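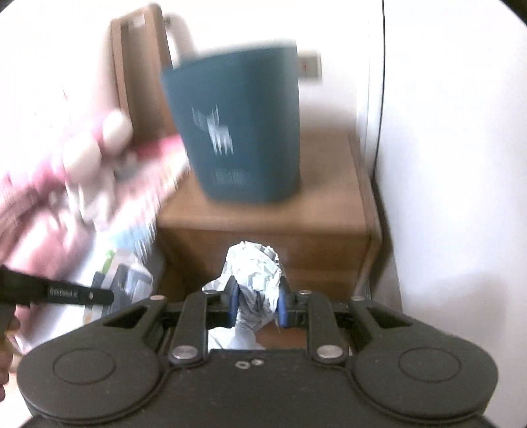 I spent most of the evening on the pose tracker in Jorno again. It holds up fine while the gripper moves slowly, but fast turns smear the background and the feature matcher loses its points. Of the 697 clips I ran, 26 drifted badly enough to throw out.

Thitima Rungrueang suggested leaning on the IMU for those stretches - 200 ms at most - and then picking the camera back up. I have that working on 2 clips so far. The loop closure step still needs a rewrite.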